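How to Sort and Store Spare Cables at Home

Most homes end up with a drawer full of cords. This guide covers how to go through them, decide what to keep, and put them away so you can find the right one later. Set aside an afternoon if you have never done it before.

What you need

Reusable hook-and-loop ties
Masking tape and a fine marker
A shallow box or tray for each type of cable
A bag for cords you plan to recycle

Step 1. Gather everything

Check the desk, the closet, the TV stand and the garage. Unplug nothing that is in use. Bring the loose cords to one table and pull them apart gently. If two are knotted, work from the plug ends and don't yank.

Step 2. Check for damage

Run each cord through your fingers. Look for cracks, flat spots, bare wire and bent pins. A power cord with any of these goes straight in the recycling bag. Do not tape it and keep it.

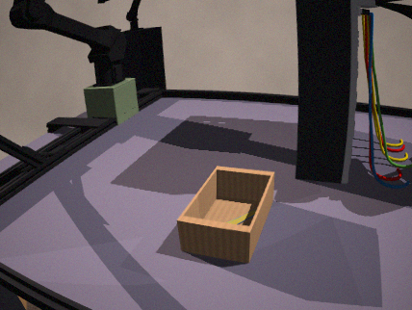 Step 3. Group by type

Sort by what the cord does: power, video, network, audio, charging. Within each group, sort by length. Keep no more than 4 of any one kind. I had a whole stack of network cords when I started and have missed none of the ones I gave away.

Step 4. Coil and tie

Make loose loops as wide as your hand. Let the cord turn the way it wants to. Wrapping it tightly around your elbow strains the wire near the plugs. Fasten with one tie, snug but not tight.

Step 5. Label both ends

Fold a strip of masking tape over the cord near each plug and write what it belongs to. "Printer, upstairs" is more useful than "USB." Add the length if you know it.
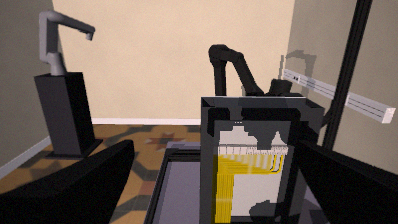
Step 6. Put them away

Store the boxes somewhere dry and out of direct sun. Heat makes the outer jacket stiff. Put the cords you use most in front, and keep heavy power strips in a separate box so they don't crush the rest.

Upkeep

I go through mine every October. When a device leaves the house, its cord should leave with it. Many electronics stores take old cords, but call first.

Thanks to Flynn Quinlan for the tip on labeling both ends.

Last updated May 2024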